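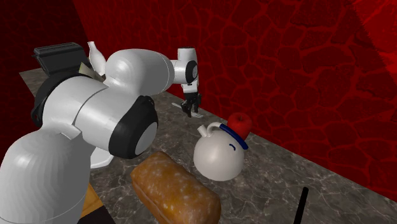 부엌 상판을 바꾸려고 두 달째 알아보는 중. 3월 안에는 정하려고 한다. 알아본 것만 적어둔다.

견적은 Larkis랑 Cakari 두 군데서 받았다. 같은 치수인데 Larkis 283만 원, Cakari는 철거비까지 넣어서 647만 원. 자재가 달라서 단순 비교는 안 된다. Larkis는 인조 대리석, Cakari는 천연석.

천연 대리석은 산에 약하다. 레몬즙이나 식초가 묻은 채로 두면 광이 죽는다고 한다. 우리 집은 거의 매일 초무침을 해 먹어서 이게 제일 걸린다.

Cakari 상담해 준 Jacobus Hlongwane 씨 말로는 코팅을 해도 얼룩이 늦게 생길 뿐이지 안 생기지는 않는다고. 팔 사람이 그렇게 말해주니 오히려 믿음이 갔다.

색은 회색으로 거의 굳혔다. 흰색은 김칫국물이 무섭고, 검정은 전에 살던 집에서 써봤는데 물자국이 너무 잘 보였다.

공사는 7일 정도 잡으라고 한다. 실측하고 돌 자르는 시간이 대부분이고 설치는 하루. 그날은 싱크대 물을 못 쓴다. 오전 9시에 시작하면 저녁 전에는 끝난다고 들었다.

개수대를 상판 밑으로 붙이는 방식은 추가금이 있다. 행주로 바로 쓸어 넣을 수 있어서 이건 하기로 했다. 콘센트 위치는 아직 못 정함.

뒷벽 타일은 그대로 둔다. 멀쩡한데 같이 뜯으면 먼지도 비용도 감당이 안 된다. 실리콘만 새로 쏘기로.

지금은 Larkis 쪽으로 기울었다. 샘플 조각을 받아 왔으니 간장이랑 식초를 하룻밤 올려놔 보고 결과는 여기 이어서 올리겠다.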